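Robot Learning Lab, Unit 4: Collecting Demonstrations by Hand
Course handout. Instructor: Nesrin Kozan. Lab lead: Cormac Gallagher

Last week we drove the arms directly and found out how slow it is to teach a robot anything that way. Twenty minutes on one sock! This week we leave the arms alone and work with the Forau pair, which is a set of two hand-held grippers you carry to the task yourself. You do the job with your own two arms, the grippers record what their jaws and cameras did, and the recording gets turned into training data later (Unit 5). I have been looking forward to this one since August, when Laiba Cheema and I first got a set to review for the course.

What follows is part lab sheet and part product review. You will be writing a review of your own at the end, so feel free to disagree with mine.

The task: two-handed cloth handling. Grip a garment at both ends, lift it, pull it level, lay it down, fold. Cloth is the best first material I know for this. It is cheap, it can't break, and it punishes every lazy grip you make. 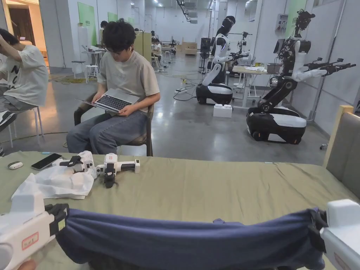
Page last modified: 12 March 2025, N. Kozan

1. Getting a grip

With navy fabric held between two grippers and lifted just over the table edge, you get a little sag in the middle and a bunch of folds at each jaw. Both matter. The sag tells you how much tension you have, and the bunching tells you how much cloth you took. Beginners take far too much. Aim for a pinch, close to the corner, and let the jaws close all the way before you start to lift.

Tension is the part I really enjoy teaching, and it is also where the Forau is at its best. The handles pass a surprising amount of feel back to your fingers. You notice the cloth going tight before you see it. Tove Lykkegaard, who has tried more of these kits than I have, puts the Forau ahead of the Wavia for feel and behind it for weight, and after a long afternoon with both I agree with her on each count. Your wrists will know about it by the end of the session. Swap with your partner often.

2. Setting up the table

Spread the table cover first. It doesn't have to be smooth. We used to iron ours (really) and then worked out that a rumpled cover makes for better data, because the model has to learn what is garment and what is background. Choose a garment that differs clearly in color from the cover for your first set, then a close match for your second.

Leave ordinary clutter where it is, as long as it stays out of your working area. Do not tidy up halfway through a set. If something has to move, stop, save, and start a new set.

Before each set:
Open and close both grippers fully, three times.
Touch the jaw tips together in front of you. This lines up the left and right tracks.
Check that both lights are steady.
Say the set number out loud for the audio track.

3. What counts as a good demonstration

A good one has a clear start, a clear end, and no dithering between. Go a bit slower than you would at home. If you drop the cloth, pick it up and carry on; a recovery is worth keeping, and I would love to see more of them in your files! What we can't use is a take where you put a gripper down and straighten the cloth with your fingers. The grippers recorded nothing of that, so as far as the model is concerned the fold happened by magic.

Each pair records 200 takes over the unit. That sounds like a lot and it goes quickly. Last year's group handed in 2,548 takes altogether, of which 472 were thrown out, nearly all of them for the finger problem I just described. Chantelle Sithole did the sorting and has asked me to mention it twice. Consider this the second time.

4. Working at the corner

Corners and seams get their own section because that is where most folds go wrong. Hold the body of the garment with one gripper and bring the other in low, jaws open, until it just meets the edge. Close there. If you come in from above you tend to push the edge under, and then you are chasing it across the table.
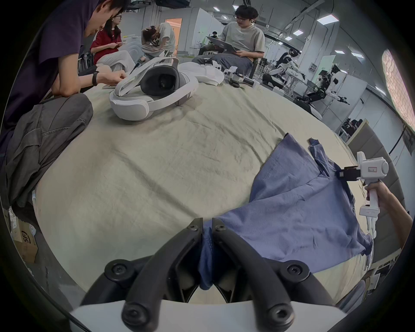

A thick seam is easier to hold than a flat hem, so start on the seam side while you are getting used to the jaws. The curved fingers meet at the tips first, and that is a lovely bit of design for thin fabric: you can pick up a single layer off a pile if you are patient. They are less good on anything bulky. With a hooded top the tips close and leave a gap lower down, and the cloth works its way into it. Cormac has a set of straight fingers from Ikier that fit the same mount. Ask him if you want to compare the two, and write down which you used.

5. My review so far

Liked: the feel, the jaw tips, how quickly new people pick it up. Most of you will be recording usable takes within your first session.

Liked less: the weight, and the charging. A pair runs for up to 9 takes after the low-battery tone, so don't ignore the tone. The export software is also slow on the older Buckley machines, so start your export before you pack up.

Would I buy it again for this course? Yes, gladly. I would want a spare pair of jaws in the box, though.

6. To hand in

Your takes, exported and named by pair and set number.
A one-page review of the kit, covering comfort, grip on at least two kinds of fabric, and one thing you would change.
Your discard list, with a few words on each take you threw out.

Reading for Unit 5 is in the course folder. Read the part on matching gripper width before you come, and bring your discard list with you.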